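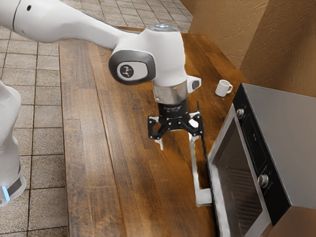 Rhea Calimlim asks whether two grippers can be compared fairly on an oven door when their fingers differ in length. They can, if the tool center point is reset for each one before any run is recorded.

March 2026
By Erlinda Dela Peña

Comparing two-finger grippers on a door handle in simulation

Load the kitchen scene in Ilotico with the arm, table and oven. Mount the first gripper and enter its tool offset. A wrong offset shows up as an early collision with the handle.

Set the approach so the fingers close across the bar. Record one set of runs at a wrist roll of 90 degrees, then repeat at 180. Keep the arm speed, contact friction and random seed fixed.

Log three values per run: finger gap at contact, peak joint torque and final door angle. Discard runs in which the arm reaches a joint limit before contact.

Swap in the second gripper, reset the offset and repeat. Compare medians. Slip near the end of the pull usually points to the wrist path, so check the hinge axis before raising grip force.

Related
Setting hinge friction in Ilotico
Wrist camera placement for handle tasks
Nirkden controller: first setup

Last updated March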